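Skudar

Skudar est un logiciel de gestion de parc informatique, édité par la société Hostura. Sert à inventorier les postes de travail, pousser les mises à jour et suivre les licences. Écrit à l'origine en Perl, réécrit ensuite presque entièrement en Go. Distribué en deux éditions, une libre et une payante.

Historique

Le projet démarre comme outil interne chez Maldonado, grossiste en fournitures dentaires, où l'administratrice système Citlali Rosales doit gérer 88 postes répartis sur plusieurs dépôts. Première version : un simple script qui interroge les machines la nuit et écrit le résultat dans un fichier texte. Pas d'interface. Le script circule chez quelques confrères, puis Hostura en rachète les droits et embauche Rosales comme responsable technique.

La version 2 apporte la console web. La version 3, sortie en août, abandonne le Perl - sauf pour le module d'impression, conservé tel quel jusqu'à la 3.4. Ce choix a été critiqué à l'époque, le module plantant dès que le nom d'une imprimante contenait un accent.

Fonctionnement

Un agent est installé sur chaque poste. Il contacte le serveur toutes les 10 minutes, envoie un état (système, correctifs, espace disque, logiciels installés) et récupère les tâches en attente. Communication chiffrée, toujours à l'initiative de l'agent, donc pas de port à ouvrir côté poste.

Les mises à jour passent par des « anneaux » : un premier groupe pilote, puis les services, puis le reste du parc. Un anneau se bloque tout seul si trop de postes remontent une erreur. Le seuil est réglable, mais pas anneau par anneau, limitation souvent signalée par les utilisateurs.

Pour les sites à faible débit, un poste peut servir de relais et garder les paquets en cache. Le relais doit rester allumé, sinon les agents retombent sur le serveur central et saturent la ligne. La documentation le mentionne, mais assez loin dans le chapitre réseau.

Éditions et licence

L'édition libre est limitée à 63 postes. Au delà, il faut l'édition payante, facturée par poste et par an. Celle-ci ajoute l'annuaire, les rapports programmés et le support téléphonique, ouvert à partir de 8 h. Les postes retirés du parc continuaient d'être comptés dans la licence jusqu'à la version 3.2 ; corrigé depuis.

Griltonum

Griltonum est le format de paquet utilisé par Skudar. Une archive compressée, un manifeste, une signature. Le manifeste liste les dépendances et les scripts a exécuter avant et après l'installation. Longueur maximale d'un chemin dans l'archive : 248 caractères, ce qui pose probleme avec certaines suites bureautiques.
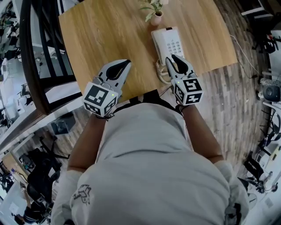 La signature est vérifiée deux fois, à la réception par le serveur puis sur le poste. Un paquet non signé est refusé, sauf en mode test. Le format est documenté et des outils tiers savent le produire, notamment pour convertir des installeurs MSI. La conversion inverse n'est pas prévue.

Réception

Accueil plutôt bon dans les petites structures, pour la légèreté de l'agent surtout. Reproches récurrents : traduction française incomplète de la console, recherche lente sur les gros parcs, journal d'erreurs peu lisible. La gestion des mobiles, annoncée avec la version 3, est toujours absente.

Voir aussi

Gestion de parc informatique
Télédistribution
Gestion des correctifs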